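Farivora: recording the net-and-fish task, step 3

Before you begin, finish the arm check from step 2. Put water in the blue tray, but do not fill it to the rim. Place the pink and green fish inside, then the net on the left and the buckets on the right. Move the fish between episodes, so that the policy does not learn only one layout. We recorded 100 episodes and removed 8, so 92 went to training. Stop each episode after 40 seconds, also when the fish is still in the net.
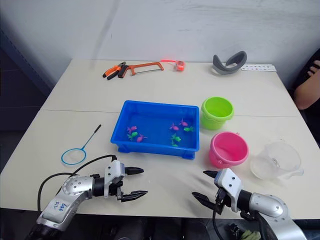

Yupin Khunthong: Did you keep the failed grasps of the net in the 92, or are those the 8 you removed?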